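The White Desk Problem

Everyone wants a clear surface. Very few of us are prepared to live with one.

By Zarmeena Jatoi

Jun 4, 2023

The desk arrived in April, in two boxes, with a bag of screws and a leaflet that seemed to have been translated by someone in a hurry to get home. It was white. I had wanted white for years, in the way other people want a boat.

I paid $400 for it, secondhand but never assembled, from a woman in the next suburb who had bought it for her study and then thought better of having a study. She threw in the brass knobs. I should have noticed how cheerfully she helped me load the car.

A white desk is a moral instrument. It shows you the tea ring, the biscuit crumb, the grey smear where your sleeve has been. My old desk was the colour of gravy and forgave everything. I once lost a tax notice on it for 272 days, and when it finally surfaced neither of us was embarrassed.

Sidra Talpur makes her living sorting out other people's home offices under the business name Skurnon, and she has firm views on colour. "People buy white because they think it'll make them tidy," she told me. "It makes them anxious. Sometimes that does the same job."

Her method begins with pens. You take every pen and marker in the house, try each one on the back of an envelope, and bin the duds. Then you choose two to live on the desk. I asked if she meant two kinds. She gave me the look my dentist gives me about flossing.

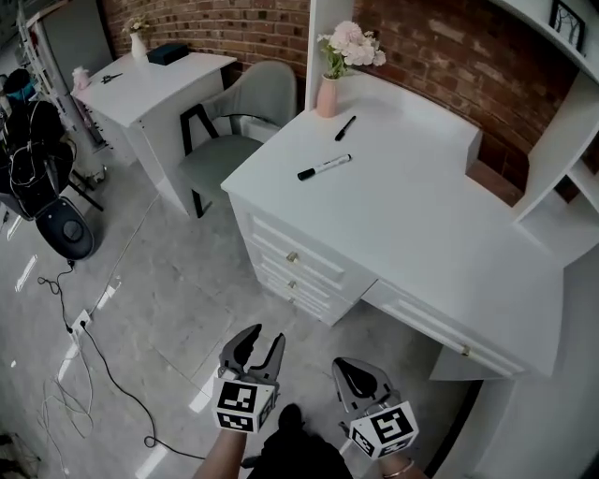 Flowers are allowed, which surprised me. Talpur likes a vase at the back corner, where an elbow won't find it, and she prefers something blowsy enough to look like a decision. Peonies are her favourite. They cost a fortune and drop their petals all at once, like a guest leaving a party, but for four days you feel like a person who answers letters.

Then there are the drawers. Small ones are honest, she says, as you can fit only so much shame in each. It's the long shallow one you have to watch – too flat for anything useful, exactly right for takeaway menus, dead batteries and the instructions for a kettle you no longer own. She once emptied one for a client and found 1039 rubber bands, which the client asked to keep.

Open shelves get a single framed picture and, if you've behaved, some books. Scissors and tissues go on a second table if you have one. I had always thought a second desk was an indulgence. Talpur considers it a safety valve, the place where the actual living happens while the main desk sits there looking composed.

I lasted nine days. On the tenth I put down a mug, a library book and half a jumper I was mending, and went to answer the door. By dinner there was a colander on it. I still can't account for the colander.

The knobs look terrific, though.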